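Subject: Re: [trellow-list] Slack in the finger linkage, and is the soft pad worth it?
Date: July 6, 2023

Hello Ludmila, hello everybody,

Sorry to have been so quiet. I read your message over breakfast the morning it came in and meant to answer right away, and then I thought I should try a few things before giving advice, and you know how that goes (I took the whole hand tool apart on the bedroom desk and had to put it back together before I could write a word). I'm leaving your message underneath for people who joined the list after the spring batch of kits, and I'll take your points more or less in order, with wandering.

----- Ludmila Kováčik wrote: -----

I've finished my Trellow hand tool and I'm mostly happy with it, but I have slack in the finger linkage that I can't get rid of. With the trigger fully squeezed I can still wiggle each fingertip sideways. I tightened all the screws on the mounting plates and it got better for a day, then it came back.

I'm also wondering about the flat pads on the inside of the fins. The bare ribs seem to hold boxes and bottles perfectly well. Is it worth cutting and gluing the pads, or is that only for delicate stuff?

And last, what do people use for a first test object? I've been using a coffee mug and I'm running out of mugs.

Ludmila

----- end of quoted message -----

First, the slack. I had exactly the same thing, and I blamed the plates for weeks too! The plates are where you see the movement, so naturally you reach for the screwdriver. On mine the real culprit was the pivot behind them. The hole had worn a tiny bit oval, and every time I snugged up the plate screws I was clamping the finger hard enough to hide it. Then it would bed in again and there I was, back where I started, with slightly sadder screw threads.

So before you tighten anything else, take one finger off, leave the other one on, and hold the pivot between your thumb and forefinger with the plate out of the way. If it clicks, there's your slack. I pressed in a short sleeve from the bin at Zurnby (the shared shop I go to when I need the drill press) and reamed it by hand, very slowly, stopping to try the pin every couple of turns. I did the left side first and lived with it for a while before doing the right. I'd do both in one sitting if I had it to do over, because for that whole stretch the tool pulled everything toward one side and I got used to correcting for it with my wrist, and then had to get un-used to it.

I do my testing at the desk next to the bed, with all its usual clutter, and I've come to like that. On the bench at Zurnby everything is at one height and nicely lit, and I got lazy. At home there's a shelf over the desk to duck under and cables to steer around, and you find out pretty quickly whether the thing is comfortable to hold.
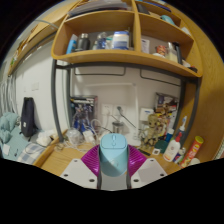 Over the desk, with the magenta fins spread and the shelf behind.

While you have it apart, please do look at your trigger spring. Mine was the one from the first kit and it was much too stiff for my hands. I'd finish an evening with a sore thumb and tell myself it was good exercise. I swapped it for a softer one and the difference was wonderful, but it does mean the fingers come open more lazily, so if there's any rubbing in the linkage you'll notice it more than you did before. A little dry lubricant on the pins took care of that for me. I stay away from oil there, having once had it creep down onto a pad.

Then you'll want to redo your opening calibration, and this is where I lost most of an afternoon through pure stubbornness. The Naseri board reads the position of the linkage and it doesn't know or care that you changed anything mechanical. With the old pivots I had a closed reading of 412 written on a sticky note, and I kept trusting the sticky note. After the new sleeves, closed reads 173 and fully open reads 1,982, and it comes back to those numbers when I work the trigger a few times and let go. Do the open reading with the trigger all the way out and your other hand off the fingers. I was steadying one of them without realizing it, and got a different number every time, and wrote a rather grumpy draft to this list which I'm glad I never sent.

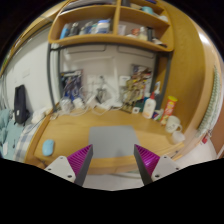
Fingers apart at the desk, laptop between them and the mouse off to the left.

Check that the fingers are even, too. I set a square on the desk and bring the tool down with its body at 90 degrees to the top, then close very slowly onto a thin strip of card. If one side touches well ahead of the other, the card slides. You can take most of that out at the plates. Loosen the screws on the side that arrives early, nudge, tighten a little, try again. It's fiddly and I won't pretend I enjoy it, but put some music on and it's a perfectly nice way to spend an hour.

Now for your test object question, and I have strong feelings! Put the mug back in the kitchen. My vote goes to a computer mouse. It's light, it's rounded, it's smooth, you already own one, and it has a clear front and back, so when it turns in the fingers you can tell. A box will forgive almost anything. A mouse tells on you. I close on it from the two sides, a bit back from the wheel, and I try it at several heights along the fins. 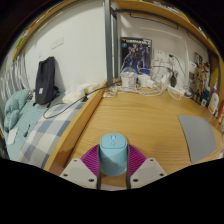
Ludmila Kováčik had asked whether the flat pads are only for delicate stuff, with the bare ribs holding boxes and bottles perfectly well. I would have said yes to that a year ago. My first set of fins had no pads and I was quite proud of them. With boxes I still couldn't tell you there's much in it. With anything round and smooth, though, the ribs touch along a few thin lines, and on my tool the object liked to roll over those lines when I tilted my wrist. The dark gray strip along the inner edge gives it something flatter to sit against, and the fin behind it still bends the way it should. So I'd cut the pads, even if all you ever plan to pick up is bottles.

A few notes on doing it, learned by doing it badly. Clean the inner edge first and let it dry completely. Cut the strip a touch long and trim it after gluing, with a fresh blade. Keep the glue thin, and keep it away from the very tip, where the fin needs to flex the most. I used sheet from Zivska because I had half a roll left from another project, and I can't claim it's better than anyone else's, only that it hasn't peeled on me so far. Leave the fingers open overnight! I left mine closed the first time and came back to one very firmly united gripper.

One more habit worth picking up is to practice on two surfaces. I do a run on the bare wood and then a run with the mouse sitting on its pad. The pad is soft at the edge and wants to come along for the ride if you go in too low.
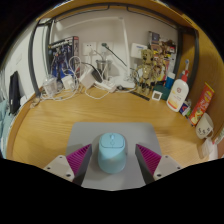
So I come in a little higher than feels natural, close gently, wait a moment, and only then lift. The waiting is what I had to teach myself. My last recording came to 1,606 frames, and a good part of that is me being patient, or at least trying to be. I haven't sorted through it properly yet, so I don't have slip counts to give you, and I'd like to repeat the whole thing with the pads swapped left for right before I say anything firmer.

If you do measure your pivots, would you post what you find? I'd love to know whether yours wore in the same direction as mine, toward the trigger. If it's the same on both, then I think we should ask for a sleeve to be included in the September kits, and I'm happy to write up the fitting part with a drawing. I have spare sleeves here as well and can put a pair in an envelope for you, just send me your address off-list.

All good wishes, and go easy on those screw threads,

Your neighbor in loose linkages

_______________________________________________
trellow-list mailing list
To change your delivery options, reply with the word "options" in the subject line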